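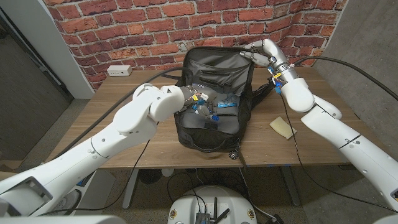 Several people in Lumanlan have asked by mail why the cables on this station are not inside the arms, and one of them wrote that an outside cable "will always find the thing you do not want it to find." I agree with him in part. The maintenance notes below are mostly the result of it.

Bemum bag station – setup and care notes
Revision of 24 August 2019

What this file covers

This README belongs to the Bemum two-arm station in the Voltimcombe room. It describes how to bring the station to a known state before recording, and how to repair the faults we meet most. The data format is described in FORMAT.txt, in the same folder. The task in this release is bag handling: one hand holds the flap of a backpack, the other works in the main compartment.

The release has 178 episodes. Of these, 19 were recorded with the old finger tension on the left hand and are marked tension_old in the index. They are usable, but please do not mix them with the others if you study grasp force.

Before power on

Put the base on the tape marks on the carpet. Lock it, then push it by the shoulder, not by the arm. The carpet is soft and the base can settle a little after moving, so wait some minutes and check the level again.

Look at both black cables from the wrist connector to the far end. They must have a free loop big enough for the full reach of the arm. The left cable goes over the table behind the bag. If it lies in front of the bag, the left hand will pull it into the compartment.

The thin wire at the right wrist can hang lower than the table top. Leave it free. We tried to tie it to the forearm and it broke at the connector after two days.

Check that the two antennas on the base stand up and do not touch the table from below.

Hands

The hands run without covers so that the wires can be reached. Inspect the blue connectors at the fingers every morning. Press each one with a fingernail; a good one does not move. If a finger reports position but does not close, it is nearly always the connector and very seldom the motor.

Changing a finger wire:
1. Power off the hand from the Furov panel and wait until the status light is out.
2. Open the finger by hand, slowly.
3. Take out the connector straight. Do not turn it.
4. Put in the new wire with a small slack at each knuckle.
5. Run hand_zero 3 times. The last two results should agree.

Calibration

Run arm_zero with the table clear. Then place the backpack in the middle, flap toward the wall, and run table_touch. We repeat this after any repair at the wrist, and also when the table has been moved – even a little.

Known problems

The right hand loses the flap when the elbow is too close to the table side. Move the start pose outward.

After a long hold the right wrist gets warm and the controller reduces the current. Let it rest between episodes.

The log clock was wrong for part of December. Use the frame counter there.

Spare parts

Finger wires and connectors are in the drawer under the Furov panel. When you take the last one, write it on the sheet.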